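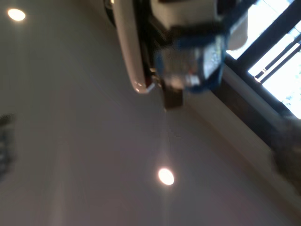
Recessed lights set flush into a pale, evenly painted ceiling.

Lighting the home after dark
How the towns of the Tasham valley are reconsidering the evening

For most of the last century, domestic lighting in Britain followed a simple rule: one pendant in the middle of each room, and a lamp beside the chair of whoever read most. The houses of the Tasham valley were built to that rule. Many of them still carry the plaster rose and the single switch by the door, even where the pendant itself was taken down years ago.

The Tasham Housing Trust manages 2,779 homes across the valley, and in April it published the findings of a survey into how its tenants light them. Replies came from 900 households. The survey did not set out to recommend any one kind of fitting. Its purpose was to establish what people do in the hours between the evening meal and bed, and whether the lighting they have been given suits them.

The answers were often at odds with the way the homes had been wired. Kitchens were generally considered well lit. Living rooms were not. Tenants in the older terraces reported that the central light was too harsh for watching television and too weak for sewing, and a large number said that they no longer used it at all. They relied on table lamps, many of them run from extension leads, and the Trust's electrical inspectors have since raised this as a matter of concern.

In the newer flats at Ketivance, where recessed lights were fitted throughout, the complaints were of a different sort. Residents valued the clear ceiling and the ease of cleaning. Several objected, however, that all the lights in a room were controlled together, so that a person wishing to read in one corner was obliged to light the other three. Dimmers had been left out of the original specification to save money. They are now to be added as each flat falls vacant.

Colour proved to be the most disputed question. Lamps are sold as warm or cool, and the difference between them is considerable once they are in place. Older respondents tended to favour the warm tone they associated with filament bulbs. Younger households were more evenly divided, and those who worked from home frequently asked for cooler light by day -- and complained of it by night.

The Trust has drawn on the experience of Randus, a small firm of lighting designers which has worked mainly on libraries and almshouses. Its advice was to begin with the tasks carried out in a room and to place the light accordingly, leaving the general level fairly low. The firm also proposed that stairs and landings be treated separately from the rooms they serve, with a low light at each turn that may be left on all night at little cost.

A trial along these lines is under way in 18 homes, 14 of them in the terraces and the remainder at Ketivance. Each has been given wall fittings of the Tichý pattern, a plain shaded bracket which directs light upwards and downwards, together with additional sockets at reading height. Tenants have been asked to keep a short diary of which lights they use and when.

An open evening for tenants will be held at the Tasham Reading Room on 29th May, when the first of the diaries will be on display. Visitors will be able to compare warm and cool lamps side by side, and members of the electrical team will be present to answer questions on the safe use of extension leads. Admission is free and no booking is required.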